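# Mind the bin: house rules for robots that tidy up

Started with a bin. Most of the arguments do.

Hesville, upstairs unit, ten in the morning, and two people are already disagreeing over whether a robot should be allowed to touch household rubbish without a person in the room. One says yes, it's paper and wrappers, who cares. The other wants a line in the rulebook. By lunch there is a line in the rulebook.

The rulebook belongs to Giditz, a small outfit that writes working practice for firms putting two-armed machines into ordinary rooms. Flats, offices, a couple of guest houses. Not factories. Factories have fences and painted floors and a whole shelf of standards behind them. A living room has a rug and a plant and somebody's phone charger.

Emiliano Palacios runs the drafting. Quick talker, always half out of his chair. He came from lift maintenance and it shows.

"With a lift you know where the people are," he says. "In the lift, or waiting for the lift. A kitchen, a front room, people come in sideways. Dogs come in. So you write the rules for that."

The current draft has 19 rules. The first version had a lot more and was unreadable, he says, so they cut. Then cut again. What's left fits on two sides of paper and gets taped up near the machine, at eye height, in big type.

Some of it is plain housekeeping. Floor check before power on. Cables back against the wall or taped down, no loops where an arm or a foot could catch one. Stand legs and fan bases noted before the first move. Anything that could spill goes up on a shelf or out of the room.

Some of it is about the job. Rubbish gets its own section, which is where that morning's row came from. Grip the top item first. Don't press down into a full bag. Never push a closed gripper into a bin you can't see the bottom of, there could be glass, there could be a razor. If the bag is near the brim a person ties it off before anything else gets dropped in. 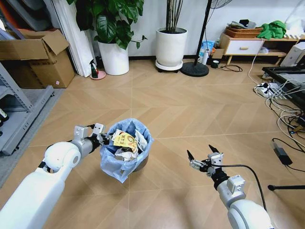 *Left gripper open by the wrapper, right one held clear of the bin. Rule 7 covers the top item; rule 8, the spare arm.*

Rule 8 is the one visitors ask about. An arm with nothing to do stays open and out of the working space, and it doesn't drift. Sounds obvious. Palacios says most of the near misses he reads are the idle arm, the one no one was watching, knocking a cup or leaning on a lamp.

He reads a lot of them. The near-miss log stands at 1,426 entries, sent in by the firms that signed up, and he has been through every one at least twice. Mostly dull. Dropped sock. Dropped sock. Cable snagged, stopped by hand. Then one that changes a rule. It took 245 entries about wires and plugs to get the floor check moved from the bottom of the sheet to the top, and he's still a bit cross it wasn't there to begin with.

Not everyone is sold. At Echevarría, a cleaning contractor with arms in three office blocks, the site leads grumble that the check eats into the shift. Six minutes a room, they say. Palacios says four if you do it properly. They've agreed to dissagree and are timing it through July.

Janport went the other way and asked for more. Their machines work in holiday lets, a new layout every week, furniture shoved about by guests. They wanted a rule on plants (wide leaves, heavy pots, pots on wheels) and got one. Wheeled pots get locked or moved before work starts. They also wanted a rule on open boxes and that one is still being fought over. Is a box with the flaps up storage or is it rubbish? A person can usually tell. The draft says leave it alone and ask, which the Janport lot think is too timid.

"Fine, timid," says Palacios. "Put timid on the cover."

Money is tight, as ever. Printing the first run of 2,000 sheets used up what was left of the year's budget, and then someone spotted that rule 12 said "griper". They went out like that. A couple of sites have corrected it in biro.

The stop button rule gets the least debate. One person, button in hand, eyes on the arms, no phone. Swap when you're tired, and say out loud that you're swapping. The wording came more or less straight from his lift days and no one has asked for a change.

And the bin? The line as agreed: paper, wrappers and empty packets may be handled with the operator in the room. Food waste, no. Anything sharp, no. Unknown, stop and look. It goes in as part of the rubbish section, under rule 7, and teh next printing should have it. Spelling checked this time, Palacios says, already on the stairs, on his way to a meeting about the boxes.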